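Vedside Residents' Help Forum
Category: Shared Facilities and Laundry

Front-loading washer: odor from door seal and placement of items in the laundry corner

Asked in March. Viewed 290 times. 3 answers.

I am responsible for preparing the written guidelines for a small shared laundry corner in our building. The corner has one front-loading washing machine on a concrete floor and is used by several households. The current notice is ten years old and refers to a top-loading machine that was removed long ago.

Residents have raised two matters. The first is a stale odor from the rubber ring at the door, which returns within days of cleaning. The second is the storage of supplies. There is no shelf, and residents at present leave detergent, cloths and similar items on top of the machine, from which they fall during the spin cycle.

I would be grateful for advice on the following points:

How often should the door seal be cleaned in a machine with several users, and with what?
Should the door be left open between loads?
Is it acceptable to keep supplies in a basket on the floor, or should a wall shelf be requested?

The manual has been lost. The spin speed setting normally used is 1,000.

3 Answers

Answer 1 (accepted)

Where a front-loading machine is shared, the door seal should be wiped after the last load of each day and cleaned more thoroughly once a week. The fold of the seal should be drawn back gently by hand along its full length, particularly at the bottom, where lint, hair and small items collect. A cloth dampened with warm water and a small amount of dish soap is sufficient for the daily wipe. For the weekly cleaning, a mild bathroom cleaner may be used, provided that the seal is rinsed with clean water and dried afterward. Bleach and vinegar should never be combined, and frequent use of either one may shorten the life of the rubber.

The door should be left slightly open between loads unless small children or pets have access to the room. In that case the door should be closed and the seal dried by hand first. The detergent drawer should also be left open a little.

An empty hot cycle should be run once a month. Please state in your notice who is to run it. In our building the instruction read "residents will run a cleaning cycle monthly," and the task was not done for most of a year.

Excess detergent is a very common cause of the odor you describe. Your notice should direct residents to the dosage table on the package and ask them to use the lower amount for lightly soiled items.

Answer 2

Clean the filter too. It is usually behind a small flap low on the front but the location varies by model. Put a towel down first. We had the same smell at Barnetti and it was the filter, 19 coins in there and a sock.

Answer 3

I will address the third point, as the answers above cover the cleaning.

Nothing should be stored on top of a machine in use. A basket on the floor is acceptable in a small laundry corner, subject to a few conditions. It should be plastic, with openings in the sides so that air can pass through. It should have a handle, as it must be moved each time the door is opened fully and each time the floor is mopped. Powder detergent should be kept in a closed container and not in an opened paper package, as concrete floors may be damp. Where children use the room, all detergents belong in a locked cupboard and the basket should hold cloths and pegs only.

Cables should not be left lying where residents stand to load the machine. Any loose cable should be moved against the wall and secured with clips.

We use a lattice-sided basket in the laundry corner at Suwannarat, and I would recommend the same type.
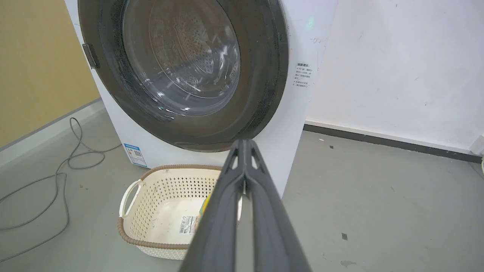

Basket in front of the washer, Suwannarat laundry corner.

A wall shelf is the better arrangement in the long term, if the wall is suitable. It should be mounted to one side of the machine at shoulder height, so that residents do not reach across the top. The Siker building placed its shelf directly over the washer and later had to move it.

Comments on this answer

The point about opened paper packages is well taken. Ours hardened within two weeks.

Does the basket need to be cleaned as well? Ours has residue along the bottom.

Reply: Yes. Empty it once a month and rinse it with warm water. It should be dry before anything is put back.

Was this page helpful? Yes (200)
Report a problem with this page
Related: Dryer vent cleaning schedule; Quiet hours for shared machines; Lost manuals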